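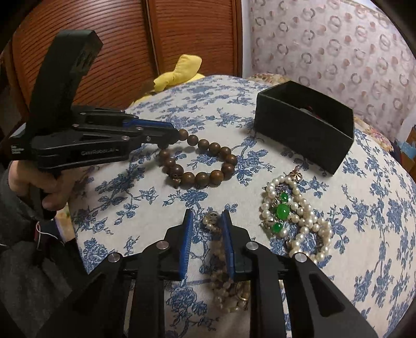
Untangling and Storing Necklaces and Beads: Frequently Asked Questions

These are the questions we get most often at Plekby about sorting a mixed box of jewelry. The answers were put together by Emmanuel Laizer, who handles restringing and repairs.

Where should I start with a tangled pile?

Pull out anything that is already loose. Rings, single bracelets and pins should come out first and go to one side. Then take out the strands that are caught in only one place. Leave the worst knot for last.

What surface should I work on?

Use a cloth on a flat surface. A tablecloth or a quilt cover is fine. Glass and bare stone are hard on pearls if you drop a strand. A busy print can hide small clasps and seed pearls, so if yours has one, put a plain towel over the part where you do the fine work.

My pearls are knotted up with other beads. Can I pull them apart?

Don't pull. Silk thread stretches and then breaks, often right next to the clasp. Lay the strands flat, find a clasp, open it, and feed that end back through the tangle. Keep both hands low so the beads stay on the cloth.

What about fine metal chain?

Chain needs a different method. Set it on a saucer and loosen the knot with two sewing pins, working from the outside in. A drop of baby oil helps on plain metal. Keep oil away from pearls and thread.

Can everything go back in one box?

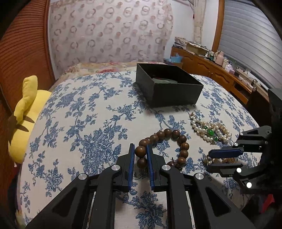

Wooden beads should be kept apart from pearls. The wood picks up oil from the skin, and large beads rub against softer ones every time the box is moved. When you have things spread out on a bed, as above, lay the wooden strand in an open loop of its own with the tassel free, and coil the pearls with their jade pendants face up so the gold settings don't scratch the pearls. Do the gold-toned chain separately. Each type then goes into its own pouch before it goes in a box.

Should pearls be hung or laid flat?

Flat. Hanging stretches the thread over time. Wooden beads on strong cord can be hung if you like.

How do I clean jade and pearls?

Wipe them with a soft damp cloth and let them dry flat overnight before you put them away. Do not soak a strung necklace. Do not use an ultrasonic cleaner on pearls -- we see damage from this every December.

Which storage products do you carry?

The Kombo pouch set holds bracelets and single strands. The Sestska tray is divided and lined, and is the better choice for necklaces with pendants. The item number for the tray is 2182. Orders of 40 or more pouches are handled by our wholesale desk.

How often should a necklace be restrung?

Once a year if you wear it every week. If you can see gaps between the beads and the knots, or the thread looks gray, bring it in sooner.

Do you restring wooden prayer beads?

Yes. Tell us if you want the original tassel and cord kept. We put the beads back in the order they came in -- please don't cut the strand before you bring it.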